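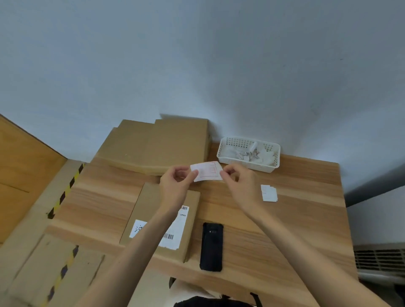 四 ラベル

ソドムビーの作業場は、商店街の裏の二階にあった。もとは贈答品の発送をしていた会社で、今も一階では本物の荷物が出ていく。二階で出しているのは荷物ではなく、荷物を作る手の記録だった。

ヤオは朝の八時半に来て、額のカメラの位置を合わせ、手首を回して左右の手が画面に入ることを確かめる。それから箱を取り、ラベルを貼る。貼り終えたら右足のペダルを踏む。踏むと一回ぶんの記録が閉じて、次の一回が開く。一日の目標は120回だった。

ラベルは白い長方形で、薄い赤の枠が刷ってある。両端をつまむと少したわむ。たわんだまま下ろすと真ん中が先に着いて、両側に空気が残る。ヤオは左を先に着けて右へ流すのが癖だった。入ったばかりの頃、癖は直したほうがいいかと聞いたことがある。

「直さないでください」とユーシー・ロンは言った。「もう一人は右から貼ります。両方いります」

ロンはソーケックから来ている技術者で、週の半分は二階の隅の机にいた。学習にかけるプログラムはプロナスという名前だったが、ロンは単に「あれ」と呼んだ。あれは先週の記録でまた少し覚えました、というふうに話す。

その日の昼前、ロンが椅子ごとヤオのほうを向いた。

「昨日の午後の分ですが、失敗が少なすぎます」

「失敗しなかったので」

「三時から後は一回もありません」

「慣れたんだと思います」

ロンは画面を見て、しばらく黙った。それから、失敗した例が足りないと、あれは失敗したあとの動きを覚えないのだと言った。斜めに貼ってしまったとき、人は端を爪で起こして、めくって、貼り直す。めくれなければ上から新しいのを重ねる。そこが欲しい。

「わざと斜めに貼ればいいですか」

「わざとだと、わかるんです」

「あれに、ですか」

「私に、です。手が迷わないので」

ヤオは手を見た。迷っているかどうかは自分ではわからなかった。

昼は一階の流しの横で弁当を食べた。マヌーチェフル・キアニが先に来ていて、パンをちぎっていた。キアニは右から貼るもう一人である。前の仕事は時計の修理で、七年やったと聞いていた。

「斜めに貼れと言われましたか」とヤオは聞いた。

「言われた。無理だと答えた」

「私もそんな感じです」

「目をつぶればいい」

「記録に残りますか、それ」

「カメラは額についている。目は映らない」

キアニは冗談を言うとき顔を変えないので、ヤオは返事をせずに卵焼きを食べた。

午後、ヤオは目をつぶらなかった。代わりに、ふだん使わない順番でやってみた。箱を縦に置き、手前に引き寄せすぎたところから始める。肘の逃げ場がなくなり、左腕が箱の上にかぶさる。その姿勢で貼ると、ラベルの右端が浮いた。浮いたところを押さえるとしわになった。ヤオは端を起こし、ゆっくりめくった。ラベルは途中で裂けて、半分が箱に残った。

裂けた半分を丸めて捨て、残りを爪でこすった。取れない。三度こすって、あきらめて上から新しいのを貼った。今度は左を先に着けた。まっすぐになった。ペダルを踏んだ。

隅の机で、ロンが立ち上がる音がした。

「今のです」

「今のは失敗しました」

「ええ。こすって、あきらめるまでがとてもいいです。どうしてあそこでやめたんですか」

ヤオは考えた。爪の先に残る感じが、三度目も二度目と同じだった。四度目も同じだろうと思った。そう言うと、ロンはそれを手帳に書いた。書いたものがあれの役に立つのかと聞くと、立たない、と言った。手帳は自分のためのものだという。

「あれは映像と手首の記録しか読みません。やめた理由は入っていません」

「理由がなくても覚えますか」

「たくさんあれば、やめどきは覚えるかもしれません。500回くらい見れば」

「500回も裂くんですか」

「二人で、六月の終わりまでに」

ヤオは箱を替えた。それから夕方まで、肘の置き場を変えたり、椅子を低くしたりして貼った。裂けたのは四回で、しわが寄っただけのものはもっと多かった。裂けた四回のうち一回は、めくるのに成功しかけて最後に小指が当たった。声が出た。音声は録っていないと聞いていたが、後でロンに確かめたら、やはり録っていなかった。

五時にカメラを外すと、額にバンドの跡がついていた。キアニが向かいの机で自分のバンドを緩めながら、一日で何回裂けたかと聞いた。

「四回です」

「私はゼロだ」

「一度も、ですか」

「裂けそうになると、手が止まる。時計のせいだ」

ロンが画面から顔を上げ、その止まるところも消さずに残してあると言った。キアニは少し嫌そうな顔をした。自分の手が何もせずに止まっている時間を、機械が繰り返し見るのが気に入らないらしかった。

「長いのか、その時間は」

「長いのだと、四秒くらいです」

「そんなに」

キアニは右手を開いて、閉じた。ヤオは明日使う箱を机の下に運び、ラベルの束の角をそろえた。ロンは記録の送り出しを始めていて、終わるまで階段の明かりを消さないでほしいと言った。

二人で下に降りると、一階ではまだ荷物を作っていた。若い人が宛名を片手で貼り、斜めになったのを見もしないで台車に積んだ。キアニは足を止めてそれを見た。

「直さないのか」

「届きますから」と若い人は言った。

ヤオはその箱のラベルを見た。右の端がだいぶ下がっていた。上に戻ってロンに言おうかと思ったが、記録の送り出しが済むまで話しかけるなと前に言われていたので、明日の朝に言うことにして、靴を履いた。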